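What the second cell is going to cost us

9 April 2025

I said in December that I'd write up the budget for the second cell once the quotes were in. They're in now, or most of them.

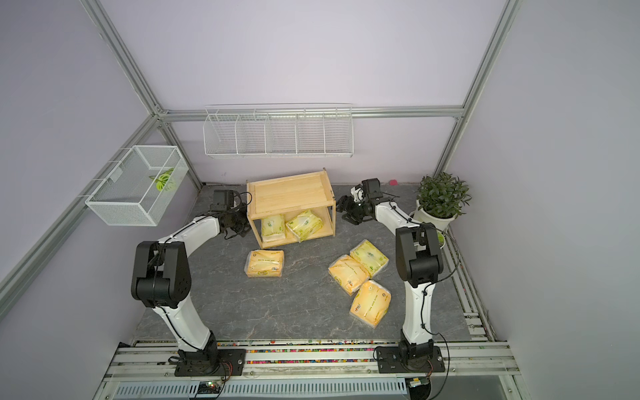 The arms are the big line, as expected. Pliltevberg quoted 2669 for each one and Esard came back at 2558. I'd have gone with Esard on price alone, but Vasco Salgado pointed out that their mounting plate has a different hole pattern, so we'd be drilling the front rail again. Last time that cost me two evenings and a ruined length of aluminum. We're staying with Pliltevberg.

Grippers are still open. The ones we've got do fine on soft things like tissue packs, and I don't want to learn a new set of fingers halfway through the year. Ruth Pickering is asking Carrilho whether they'll sell us two without the wrist housing.

Framing is 398 for the full set of extrusion, cut to length. I've put down another 200 for the bits I forgot to budget for the first time -- cable ties, a floor mat, wire racks, spare boards. Shelves and baskets come from the discount store and I'm not going to itemize them.

Shipping is the part I can't pin down. Anard wants to send everything in one crate, and Kristine thinks we should split it so the frame can go up while we wait on the arms. She's probably right. It means paying freight twice.

Not buying this round: a second workbench, a better chair, the enclosure lights I keep looking at.

The order goes in when Ruth hears back from Carrilho. If anyone has a used power supply they trust, send me an email.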